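Sock liners, second wash test

The Joso liners went through 80 wash cycles between February and last week. The cuff band on the left one has relaxed; the right one has held. Fiber is a cotton and nylon mix, 208 needle knit.
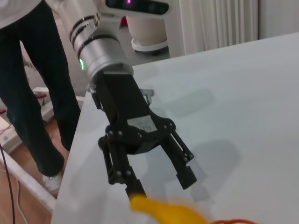
Elastic wears out at the fold first. I now store pairs flat, without rolling the cuffs. The yellow at the bottom edge of the photo is close to the shade the Zulel pair came in – it faded by cycle 2.
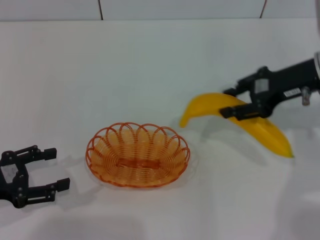 Drying matters more than washing. Mirjana Berisha hangs hers by the toe and gets less stretch at the ankle. A smooth white tabletop like this one is fine for measuring, as dark yarn ends show up on it. My Spahić pair measured 87 mm across the cuff, unstretched.
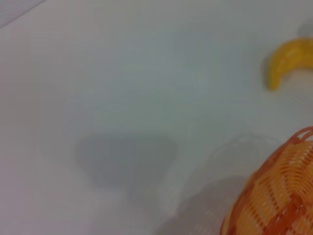 Toy banana, upper right.

Next up is the Clekeck wool pair.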